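Finger pads, wrist camera, sink cell

I changed the finger pads on the sink arm on Friday and wanted to write the steps down while I still remember them. Last time I did this was in December and I had to work half of it out again.

The arm is the one Halina Laskowska and I look after at Skoteck. It does kitchen jobs over a mounted sink, mostly picking up sponges and cups. The fingers are white printed parts with a soft pad glued to the inner face. Our log says 1,000 grasps between pad changes, but the sink job is hard on them and I now do it at 496, when the counter on the controller puts up its first reminder.

Park the arm, press the stop, and open the gripper all the way by hand. Each finger is held by 2 screws from the back. Take the left one off first and mark it, as the two look the same but are not. The old pad peels off if you start at the tip. Clean the glue off with alcohol and leave the part alone for a few minutes before the new pad goes on. I clamp it for 3 hours. Waldemar Olszewski clamps his overnight and gets the same result.

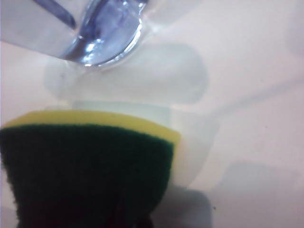 The wrist camera is the part I used to skip. It sits close to the fingers, and if the bracket gets bumped while you have the screwdriver in there, every grasp after that is off by a little. I check it by bringing the gripper down to a sponge in the basin under the spout and looking at what the camera gives me. Focus is the first thing I look at. The end of the spout and the green pad of the sponge are clear enough, and the finger behind the sponge is a pale blur against a white basin. White fingers in a white sink are a poor choice and I have asked Wojciech Makowska to print the next set in orange. Until then I go by the yellow edge of the sponge, which is easy to pick out.

If the view has shifted from the saved one, loosen the bracket, nudge it, and tighten it again a bit at a time. Then run the calibration from the start. The short version only checks the arm and leaves the camera as it was.

The new pads came from Zirnach and are slightly thicker than the old ones. I had to change the closing width in the settings by 2 mm. Halina has put the new number on the label inside the cabinet door, and the old label is in the drawer with the spare screws in case we go back.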